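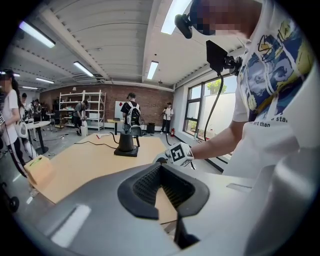

The shared workroom at Sadbridge, with the wooden work table and the shelving unit against the brick wall.

Progress report to the Bolier Fund
Project: Tanton Shared Workroom, Sadbridge
January 3, 2022

This report covers the work since our last letter in May. It follows the headings that you sent us.

1. The room
The workroom is now in regular use. The painting of the long wall was removed from the plan, as the members preferred to keep the red brick visible. We have put the white metal shelving against it, and it holds the boxes and the small items that stood before in the corridor. Labels for the shelves are still missing. We plan to make them before the spring groups begin.

2. Furniture
The light wooden table is the main working place, and people stand at it more than they sit. For this reason we did not order the 10 stools from the first budget. There is also a round white table, used mostly for talking and for papers, and a whiteboard with a small wooden side table near it. The whiteboard was a late wish of the members – it is used more than we expected.

3. Use
In the reporting period we had 32 sessions. The target was 45, so we are below it. The main cause was the heating repair, which closed the building for several weeks in the autumn. Several people can work in the room at the same time on different tasks, but when a large group comes, the way between the table and the shelves becomes narrow.

4. Money
From the grant, about 2,000 dollars is not yet spent. The greater part of this was planned for the stools. We ask for your permission to use it for two things: more electric sockets close to the work table, and closed storage for the cardboard boxes. At present cables must go across the table top, and the members have complained of it. We have an offer from the company Cheung for the sockets and can send it to you.

5. Next steps
– order the sockets, if you agree
– finish the shelf labels
– move the round table, to make more space for walking
– repeat the safety talk for new members

The receipts are attached in a separate file.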